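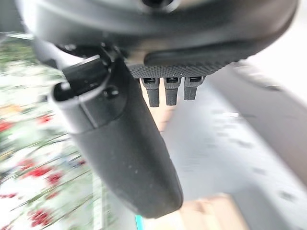
The right hand during the morning hours at the Gredurura produce hall.

For most of the years she has worked in produce, the floor supervisor at Gredurura started her day by lifting crates. Now she starts it with a list of what the robot did badly the evening before. "It is a shorter list than in winter," she says, "but it is still a list, and I am the one who writes it."

The hall sells fruit and vegetables to small shops. Nine people work there, the same number as before the machine came. What has changed is who stands where. Two packers moved to customer orders, and one of the older men, who had trouble with his back, now checks the quality of what arrives. He told me he was angry for the first month. "I thought, they give my work to a thing and they give me a chair." He keeps the chair, he says, but he uses it less than people think.
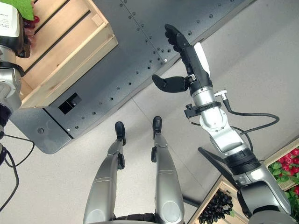 Miranda, April

The supervisor takes me to the displays before the shops begin to call. She wants me to look at the grapes first. Dark ones are heaped in a wooden crate, and close to them is another crate with radishes, the leaves still on. "Radishes are easy to forgive," she says. "If you press a grape, you have sold nothing."

She did not choose the robot. The owners made the contract with Barnumico, and the workers heard of it at a meeting of 17 minutes – she remembers because she looked at the clock. Afterwards she asked for two things in writing. No one would lose hours during the first year, and any packer could stop the machine without asking permission. Both were accepted. The second one was used often in the beginning, sometimes for good reasons and sometimes, she admits, for the pleasure of it.
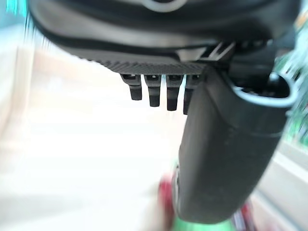
The gripper in motion, with red and green behind it.

I asked her what people have lost. She took some time before she answered. "Talking," she said. "When two persons carry, they talk. When one person watches, he is quiet." The packers now take their coffee together at ten, all of them, which was her idea and which the owners did not like at first.

The youngest packer sees it in another way. He learned to correct the robot's grip settings from a technician of Barnumico, and his pay went up after that. "My mother asks me if I am an engineer now," he says. "I tell her no, I am still the one who sweeps." He would like a real certificate for this skill. So far there is only a sheet of paper with his signature.
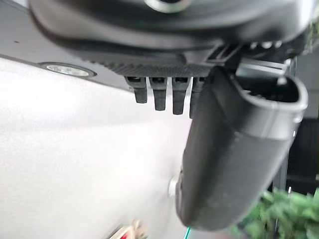
Working beside a machine also means working inside its habits, and the supervisor speaks about this more than about jobs. The robot needs its paths free, so the people had to become tidy. Bags and jackets went to the back room. She had strong opinions on the light too, and argued for it to be bright for the packers' eyes. A round lamp like the one glowing in its silver ring would be her choice for every corner, she says. The green plants were a smaller discussion. Some wanted them out of the way, and she said that customers buy with their eyes – so the leaves are there, close to where the gripper works.

Before I leave, she is already writing again. The contract will be discussed in autumn, and she has a third point to add: that the packers see the plans before they are signed. "I don't need to say yes or no to everything," she says. "I want to read it while there is still a pencil."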